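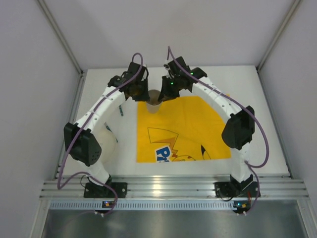
Getting the brown out of a pale plastic cup

A see-through-ish plastic cup is a lovely object for a fortnight. After that it starts to keep a diary. Tea goes in, tea comes out, and a small amount of tea decides to stay and make a life for itself on the inside wall. Wash it as often as you like with the ordinary sponge and the brown will sit there looking settled.

I have a shelf of these cups, the tapered stacking sort with a wide mouth and a base just too narrow for an adult hand, and over the years I've tried most of the cures on them. What follows is the order I now do things in. It starts gentle and gets less so. Stop as soon as the cup looks decent.

You will need

Bicarbonate of soda, the cheap tub from the baking aisle
Washing-up liquid
White vinegar
A soft bottle brush
An old tea towel you no longer have feelings about
Denture tablets (I'm coming to those)
A washing-up bowl

Before you start: stain or scratches?

Dry the cup properly and run a fingertip round the inside. If it feels smooth but looks brown, you have a stain and there is hope. If it feels rough, the surface has been scratched, probably by somebody going at it with the green side of the sponge, and the colour has got down into the scratches. You can lift some of it. You will not get a new cup.

Then hold it up to a window. Grey cloudiness that vanishes when you wet the plastic is usually limescale, and that wants vinegar. We have very hard water in Flornerbridge, where a kettle grows a crust if you turn your back on it, so most of my cups have both problems at once.

Stage one: the paste

Put two heaped teaspoons of bicarb in a saucer and add water a few drops at a time until it's like toothpaste. Everyone adds too much water. When you have, add more bicarb and pretend it was always going to be that much.

Wet the cup, tip out the water and smear the paste round the inside with a bit of damp tea towel wrapped over two fingers. Rub in small circles, with no more force than you'd use on a pair of glasses. Pay attention to the ring just below the rim, where the drink sits longest, and to the corner where the wall meets the base, where your fingers will not reach and the bottle brush has to take over.

Leave it 7 minutes. I used to leave it overnight and the only difference was that the paste set like grout. Rinse with warm water, wash with washing-up liquid and look again in daylight. Kitchen lights are far too kind.

A cup that's only had a few weeks of tea will generally be finished at this point. You can go and do something more interesting.

Stage two: the soak

For limescale, or for a cup that has improved but still looks tired, fill it with equal parts white vinegar and warm water. Warm from the tap is plenty. Boiling water in thin plastic is how I came to own a cup that leans.

Give it an hour, empty it, brush it out and rinse until it no longer smells like a chip shop. If you're doing several, lay them on their sides in the washing-up bowl and pour the mixture over, making sure there isn't a bubble of air sitting inside each one. A trapped bubble leaves a neat untouched patch, and you will see that patch every time you drink from it.

Please don't mix the bicarb and the vinegar together in one go. It fizzes beautifully and then you have slightly salty water. Use one, rinse, use the other.

Stage three: denture tablets

Yes, I know. Buying them is the worst part, and the self-checkout was invented for a reason.

Fill the cup with warm water to just above the highest stain, drop in one tablet and go away. Follow the time on the packet, since brands vary, and keep it well out of the way of anyone who might mistake it for a refreshing drink. Tip it out, wash the cup with washing-up liquid and rinse it more times than feels necessary.

This is the one that shifted the oldest marks on my set of Istitells, which had seen a good deal of blackcurrant as well as tea. It took two goes. The worst of them still has a faint tan band, and I've decided it can hold toothbrushes.

Things I wouldn't bother with

Neat bleach. Plastic can hang on to the smell, and I don't care to drink out of a swimming pool.

Wire wool. See scratches, above. It will look cleaner for one afternoon and then stain twice as fast for ever.

Lemon halves. Pleasant to hold, smells nice, did very little. A lemon costs more than a whole soak's worth of vinegar.

The hot dishwasher cycle. Check the base of the cup for a dishwasher mark first. If there isn't one, hand wash. Even the marked ones go dull if they're put through night after night, and light cups have a habit of flipping over and coming out full of grey water, which rather defeats the object.

Keeping it clear

Rinse the cup when you finish your drink. A splash of cold water and a swirl will do, and I manage it perhaps half the time. The stain gets its grip when the last inch of tea is left to dry out on a windowsill behind a curtain.

Don't stack them damp. Tapered cups slot together so snugly that the moisture has nowhere to go, and they come apart with a squeak and a musty smell. Stand them upside down on a rack, or on a folded tea towel with the edge of each one propped up slightly, and stack them once they're dry.

If two have jammed, put cold water in the inner cup, stand the outer one in a bowl of warm, wait a minute or so and twist. Pulling straight up gets you nowhere until it suddenly gets you somewhere, usually with an elbow in the cupboard door.

And if you take your tea very strong and simply can't be doing with any of it, buy a brown mug.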